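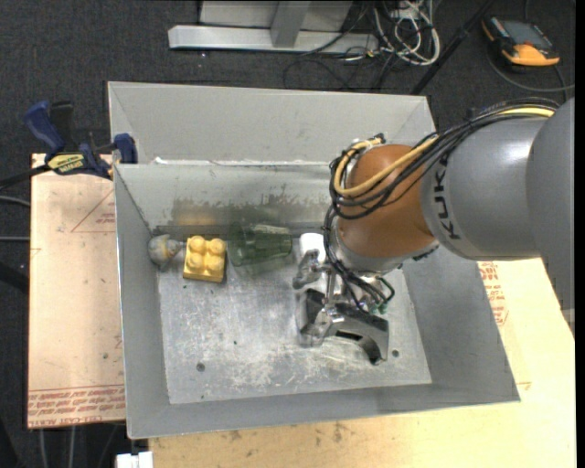 May Day and the girls who danced for their supper

For a working child in an English market town of the nineteenth century, the first of May was one of the few mornings of the year when it was worth getting up early. Before school, and often in place of it, groups of children went from door to door with a garland, sang a verse or two, and held out a box for pennies.

The garland itself varied from village to village. In some places it was a pair of hoops fixed crosswise and covered with greenery; in others it was a tall cone carried on a pole between two of the bigger girls. Cowslips, bluebells and wallflowers were the usual flowers, picked the evening before and kept in water overnight. A doll was often placed inside, hidden under a cloth, and householders paid to have the cloth lifted. Some writers have linked the doll to the Virgin Mary, May being her month in the church calendar. Others think it was simply a May Lady, a figure to go with the flowers. The children who carried it have left little record of what they thought.

The money mattered. In farming districts a good round of the larger houses might pay for a tea in the schoolroom, and whatever was left over was shared out among the singers. Log books kept by village schoolmasters often mention the day, usually to complain about it. Attendance was poor, and some gave up and declared a holiday.

From garland to maypole

The ribboned maypole, which most people now think of as the oldest part of the day, is a fairly late arrival. Tall poles had stood on English greens for centuries, and were banned by Parliament in 1644 before returning with Charles II, but people danced round them without ribbons. The plaited dances taught in primary schools came largely from the Victorian stage and were spread by teacher training colleges, which liked them because they were tidy and could be taught from a book.

The May Queen had a similar history. Older customs had a lord and lady, usually adults, and the celebrations could be rowdy. The Victorians preferred a schoolgirl in a white dress with attendants and a crown of flowers, and that version is the one that has lasted.

Keeping it going

Festside, a small group that helps parishes to bring back their May customs, has worked with 19 villages so far. Its advice is to start with the garland and leave the pole for later. Hoops are cheap, the flowers can come from gardens (wild ones should be left where they are), and a group of eight children is plenty. A pole with ribbons needs a firm base, a flat piece of grass and several weeks of practice — and somebody who can play for the dancers in the open air.

The old rule in many villages was that singing stopped at noon. Anyone who came to the door after that was sent away with nothing.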